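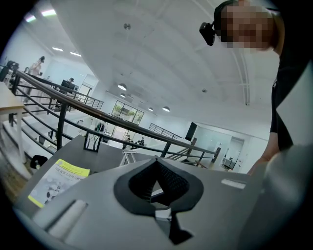 **Ticket 3474 - Goossens tabletop tidy routine, booklet pickup failing**
Opened by: Larasati Latuheru
Assigned to: Frans Timmermans
Priority: normal
Opened: 14/02/2026

**Problem**

The arm won't reliably pick up a thin booklet lying flat on a dark tabletop. It handles small upright things fine, picture frames included. With the booklet, the fingers close on the cover, slide, and come up with nothing. The log then reports `grasp ok`, so the routine moves on to the next item as if the table were clear.

The customer (Tretton) wants to know if the tidy routine can run in their office without a person checking it afterward. Right now my answer is no.

**Steps to reproduce**

1. Put a booklet flat on the table, away from the edge.
2. Stand a small frame on the same table.
3. Run `tidy_surface` with default settings.
4. The frame gets moved. The booklet stays.

**Log**

```
item 1 class=frame grasp ok place ok
item 2 class=booklet grasp ok place ok
surface clear
```

Item 2 was still on the table when this printed.

**Comments**

**Frans Timmermans:** Which fingers are on it? The soft black pads close at a width of a few sheets, and the controller reads that as an empty hand or a full one depending on the threshold. What is `min_width` set to?

**Larasati Latuheru:** Default. Soft pads, ribbed side in.

**Frans Timmermans:** Try raising the close force to 3000 and turn on the slip check.

**Larasati Latuheru:** Did both. It creased the cover and still didn't lift it. The slip check did catch the miss, so the log is now correct.

**Hongmei Jin:** A person doing this drags the booklet to the edge of the table and pinches it there. We had 29 hand-held demos with flat paper in the last training set and 500 with boxes and cups. I wouldn't expect the drag to show up with that mix.

**Estrella Cervantes:** Can we tell Tretton that flat paper isn't supported for now? They mostly care about cups.

**Larasati Latuheru:** I'd rather say that than have them find a "clear" table with papers on it. Frames and cups yes, booklets and loose sheets no.

**Hongmei Jin:** Agreed. I'll ask for more edge-drag demos, on dark and light tables. Realistic date for a new model is August.

**Status**

- Slip check on by default in the next build (Frans)
- Close force back to default
- Flat paper listed as unsupported in the customer notes (Estrella)
- Grasp training - open, moved to Hongmei's queue

Leaving this ticket open until the slip check build is installed at Tretton.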